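Category: Kitchen and workshop measures | Glassware | Pages needing a second look

Measuring cylinder

A measuring cylinder (graduated cylinder, if you learned your chemistry from American books) is a tall, narrow vessel with a scale up the side, used for finding out how much liquid you've got. I've been fond of them since school, so I volunteered to tidy this entry up, and I've left my own habits in where they might help!

The shape is the whole trick. In a wide jug, a small splash hardly moves the level, and your guess can be miles out. Pour the same splash into a narrow tube and the level climbs a good way, so you can read it properly. Most have a foot to stand on, often six-sided so that a fallen cylinder doesn't roll far, and a lip for pouring.
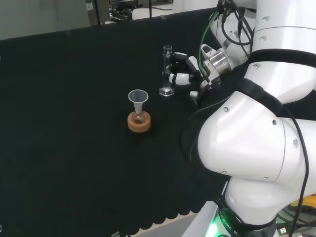 Reading one takes a little care. Water curves up where it meets the glass, and the curve is called the meniscus. You read the bottom of it, with your eye level with the surface – crouch down if you have to, I always do. Looking from above makes the reading come out too high. Plastic ones often show hardly any curve at all, and I find them easier first thing in the morning.

Sizes run from tiny ones up to great big things of 4,000 ml, though I've never wanted to lift one of those full. My most used at home is a 25 ml glass one from a junk stall in Prenham (it came in a box with 6 others, mostly chipped). I checked it against my scales and when it said 24 ml it was near enough for dyeing wool, and that's all I ask of it.

Glass cylinders are marked either "to contain" or "to deliver". The second sort allows for the film that stays behind on the walls, so you don't need to shake out the last drops. For anything fussier you'd want a pipette or a burette – see the separate entries.
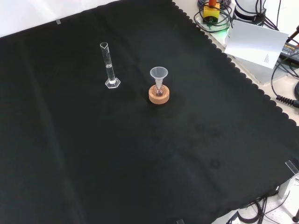
Measuring cylinder with hexagonal base and pouring spout, on a black cloth.

Wash them soon after use with a long thin brush, and go gently at the bottom, where a wire tip can scratch.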